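Floko Community Help > Hand-held grippers > Good practice

Is there an agreed set of rules for recording at home with hand-held grippers?

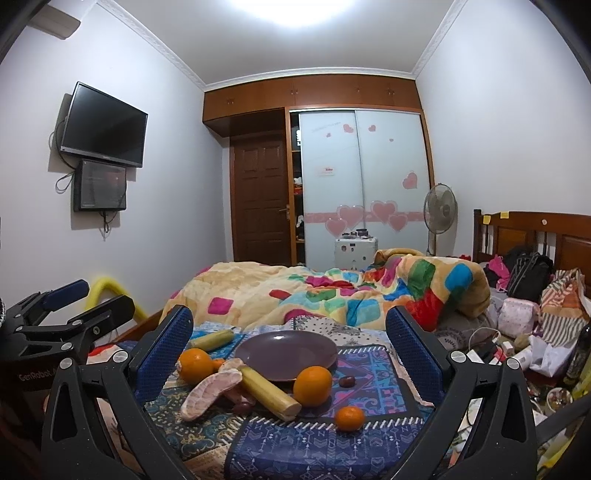
Asked Sunday, April 7, 2024

I've been doing pick and place sessions at home since the start of the year and I love it, far more than I thought I would! Fruit on and off a plate is my favourite so far. Oranges roll, sticks don't, and you learn a lot about your own hands.

My trouble is that I can't find one set of rules. The Sturkirlow group hands out a two-page sheet, the Cherkaoui guide is 135 pages long and mostly about fixed arms, and they disagree on some things. What I'd like to know:

How tidy does the room have to be? Mine is a bedroom and it looks like one.
Is a bed all right as a work surface, or must it be a table?
Do I throw a take away if something rolls off?

I've 351 takes saved already and would rather not find out in July that half of them break somebody's rule.

Answer 1 (accepted)

Great questions, and good on you for asking before you get to a thousand. I check takes for the Sorkham group, so this is how we do it – other groups may be stricter.

Room: leave it lived in. We want real homes. What we do ask is that you clear away anything private before you start: letters, bank cards, family photos, screens with messages on them. Switch the telly off. Cables are fine in the background but keep them out of reach of the fingers.

Surface: beds are allowed with us. Put a mat down and smooth it out so the plate has a fair chance of sitting level. Soft surfaces are lovely to have, because almost everyone else sends in tables! Write "soft" in the notes box.

Drops: keep the take. Don't stop, don't grab the thing with your free hand, just pick it up with the gripper if you can reach and carry on. Mark it as a drop. The only takes we bin are the ones where a bare hand comes in halfway through or a finger pad has come loose.

Also wipe the pads after cut or peeled fruit. Juice builds up and the grip changes from one take to the next, and it's a pain to spot later.

Answer 2

the 2 page sheet is the newer one, go by that. cherkaoui is good on pinch points though, worth reading that chapter

Answer 3

Agree with nearly all of the first answer. I'd add one thing on food: don't eat it afterwards. We keep a separate bag marked for practice and swap the fruit when it goes soft. And move slowly near the end of a grasp – my takes got so much better once I stopped rushing the last bit.

Not sure about the notes box, ours hasn't got one. Which version are you on?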